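Forums News Members Search Log in

Boards > Space Sims > Moncombe > Lore and Continuity

Which Ladance is the real one?

flekstead_pete
Bear with me. In season 3 of the show, Captain Ladance dies at Flekstead. Very sad, long speech, violins. In the game she sells me fuel there every night, and she overcharges.
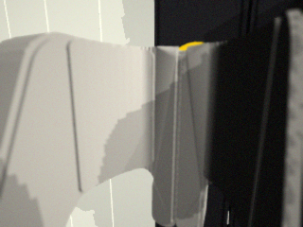

Gray shell, black end section.

tinhat8
The game is set before the show. She isn't dead yet. You're welcome.

flekstead_pete
Then why does her dialogue mention the siege? The siege is what killed her.

Mỹ Hứa
Different siege. There were 2, and the first one is in the May patch notes, where all great literature is kept.
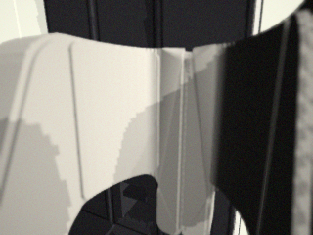
I'd also point out that the Mai novel has her retiring to grow beans, so that makes three endings for one woman. I like the beans.

tinhat8
The novel isn't canon. The writers said so.

Mỹ Hứa
The writers also said the fuel prices were balanced.

dockrat3414
You're both wrong – it's a clone. Watch the clone episode again. One walks out of the lab and nobody ever mentions her afterward.

tinhat8
That was a dream sequence!

dockrat3414
Half of it was a dream sequence.

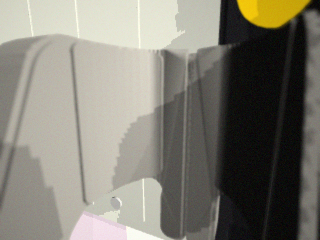
The other half has the lab door left open, and you don't spend money on a door for nothing. Not on that show.

flekstead_pete
I can live with a clone. Does a clone have to honor the original's discount? She promised me one before she died.

tinhat8
Still a prequel.

Recent threads
Mai novel: worth finishing?
Moncombe season 3 rewatch
Best route to Flekstead with no fuel
Clone episode, again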